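Thread: Prep station automation at Ornbridge, effect on shift roles
Board: Contract Kitchens / Equipment and Staffing

kovalline wrote:
Our site put two-arm units on the sauce line in October. Headcount is the same, but three cooks are now listed as "cell attendants". The work is staging pans, clearing faults and signing the log. Pay grade unchanged. Has any other site settled what the job is?

s_shevchuk wrote:
Cetbridge went through this. We logged 412 stops in the first month, 37 of them for a pan handle out of position. Each one needs a person who can cook, as the batch has to be judged before restart. We kept the cook grade in writing.

drystore2 wrote:
Disagree. Judging a batch takes 2 minutes. The rest of the shift is waiting, and people lose hand speed. Two of ours asked to go back to the manual line.

kovalline wrote:
Waiting is the complaint here too. Sorell quoted us for unattended running – I do not believe the quote.

s_shevchuk wrote:
Then rotate. Half a shift on the cell, half on the manual line. Single-burner work looks like this:
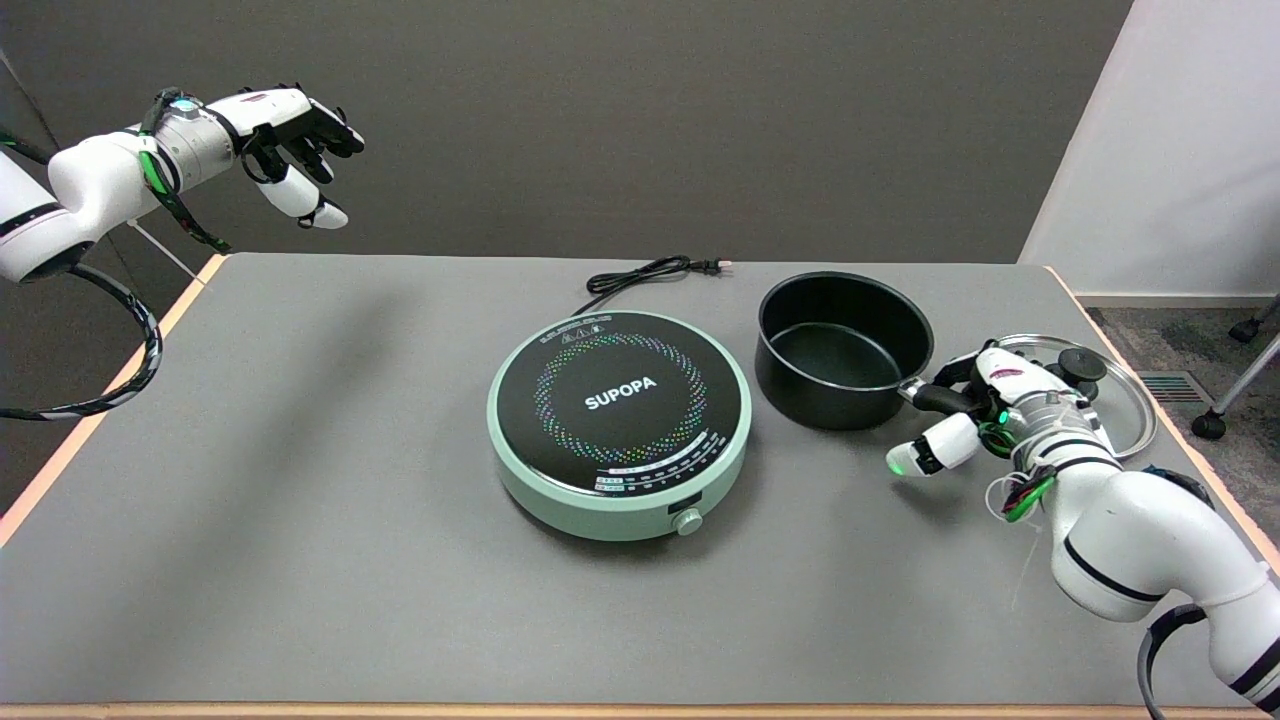

Last edited by s_shevchuk on December 6, 2020

Right hand on the saucepan handle, lid set down behind it. Teaching that grip was a cook's job at our site. Engineering tried first and had the pan tilted.

drystore2 wrote:
Rotation only works if the manual line stays open. Ours closes next quarter.

kovalline wrote:
Stepan, can you send the grade wording? Our rep wants it before the roster is fixed.

s_shevchuk wrote:
Sent by PM. Clause 3 is the part on restarts.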